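Compostable Food Trays at Vistwood: Project Report

1. Background

Our group was asked to pick one disposable item used on campus and find out whether a plant-based version could replace it. We chose the hot food tray from the Vistwood dining hall. The current tray is foamed polystyrene. The replacement we looked at is the Coste tray, which is pressed from wheat straw fiber and has a thin PLA lining on the inside.

Vistwood serves 849 tray meals in a normal week during term. All of these trays go to landfill with the general trash.

2. Method

We tested the trays in two ways. For the first test, each tray was loaded with 412 grams of hot rice and sauce and left on a bench. We checked for leaks and sagging every five minutes until the food had cooled to room temperature.

For the second test we cut Coste trays into strips and buried them in mesh bags at the Trutska composting site, which takes food waste from the dining hall. The bags were dug up after 74 days, rinsed over a sieve, dried and weighed. Strips of the polystyrene tray were buried in the same pile as a control.

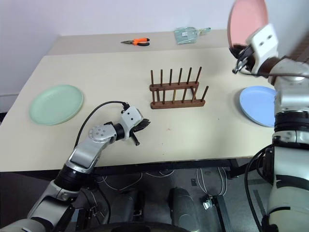

The strips had to be fully dry before weighing. On our first try we weighed them the same afternoon and the numbers were useless, so we changed to overnight drying in the lab oven at a low setting. All results below use the second method.

3. Results

None of the Coste trays leaked. Five of them sagged at the corners when picked up with one hand, all from the same sleeve. The polystyrene trays did not leak or sag.

In the compost, the straw fiber had broken down to small crumbs that passed through the sieve. Pieces of the PLA lining were still there, thin and brittle but easy to recognize. The polystyrene strips came out at the same weight they went in.

4. Discussion

The lining is the main problem. PLA needs steady heat to break down, and the Trutska pile is turned by hand and cools off at the edges. We think bags from the middle of the pile did better, but we did not label bag positions, so we can't show this. The hotter facility at Prurnaditz might finish the job, though the trays would have to be trucked there.

5. Next steps

We would like to repeat the burial test in May with labeled positions and a temperature probe in each bag. We also want to try an unlined tray for dry foods such as sandwiches and fries.

Report submitted 9th March.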